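Leave the Creases In

Quentin Rolland

The case for ironing a tablecloth rests on an assumption that is rarely examined, namely that a crease is a defect. I want to argue that in ordinary domestic use it is a storage mark, that it has no effect on how the cloth performs, and that the effort spent removing it would be better put into folding the cloth properly in the first place.

Some definitions will help. A fold is what you do to the cloth. A crease is what the cloth keeps afterwards. The two are often spoken of as one thing, and most bad advice on table linen follows from that. A cloth can be folded many times and keep very little, or folded once under a heavy pile and keep a line for weeks. The variables are fibre, weave, weight of cloth, the load on top, the time under load and the moisture present when the fold was made. Only the last three are under the control of the person who owns the cupboard.

I have owned three everyday cloths over the past decade. The first was a white cotton one from Odukoya, which needed an iron after every wash and looked tired by evening regardless. The second was a polyester blend sold under the name Illov. It came out of the drum almost flat, and shed water so well that a spilt drink went straight into the lap of whoever was nearest. The third, still in service, is a heavy dark grey from Clonitz with a brushed surface. It creases readily and I have not ironed it since it was bought.

The objection I hear most is about appearance. A sharp line across a table is said to look careless. Jamila Wanigasekara, with whom I have argued this point in these pages before, holds that a guest sees the crease before the food. Her view is that a cloth is the one part of a table setting that has no job except to look right, and that if it does not look right it should be left in the drawer.

I do not accept the premise. A cloth has at least two jobs before appearance comes into it. It keeps hot and rough objects from marking the table, and it deadens sound. Anyone who has put a stoneware dish down on bare oak, then on a thick cloth, will know the difference. Neither job is affected by a fold line. The thickness at the crease is the same as elsewhere to any tolerance that matters in a dining room.

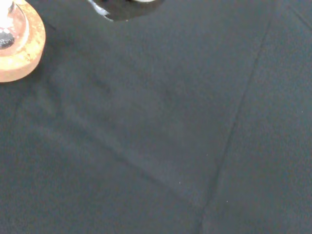
There is one practical fault that a crease can cause, and it should be stated fairly. Where the cloth stands up in a ridge, a light object with a narrow base may sit at a tilt. Stemmed glasses are the main risk. Plates, mats, trivets and serving dishes bridge a ridge or press it down under their own weight. The remedy is to lay the cloth, draw a flat hand along the line from the middle to the edge, and put the glasses elsewhere. This takes a few seconds. Ironing a cloth for a table of six takes me nearly 13 minutes, not counting the time spent setting up the board and waiting for it to heat.

Colour matters more than is generally allowed. On white cloth a crease is seen as a grey line on a bright ground and the eye goes straight to it. On a dark matt cloth the same crease gives a slight change of tone, stronger or weaker depending on where the lamp is. Move the lamp overhead and most of the softer lines fade. Put it low and to one side and every one of them shows. People who complain about creased dark cloths should look at their lighting before they look at their laundry.

As for storage, the common method is to fold in half, in half again, and so on until the bundle fits the shelf. Each fold is made through all the layers beneath it, so the last one is the bulkiest and the least tidy. It also tends to drift off square, which is how a cloth ends up with lines running at an angle to its own hem. Folding in thirds lengthways and then rolling loosely gives two long lines and no cross lines. A cardboard tube helps. Cuvo sells a wide one for the purpose, though the core from a roll of carpet underlay, cut down, does the same work for nothing.

Two further points on washing. Take the cloth out of the machine as soon as the cycle ends, as creases set while it lies packed in the drum. Then hang it over two parallel lines about half a metre apart, so that the weight is shared and no single fold carries it. A brushed cloth should not be tumbled hot. The surface mats down, and after that it shows every mark.

I would make an exception for formal occasions. A wedding table or a large dinner in November with the good glasses out is a different matter, and if the host wishes to stand over an iron I will not argue. My concern is with the other days of the year, when the cloth goes on at six and comes off at nine.

Ms Wanigasekara has told me that she irons her pillowcases as well. On pillowcases I have less to say, except that the face flattens them within a minute. Tea towels should not be ironed under any circumstances, as a pressed towel is noticeably slower to take up water on its first use, and it was bought to take up water.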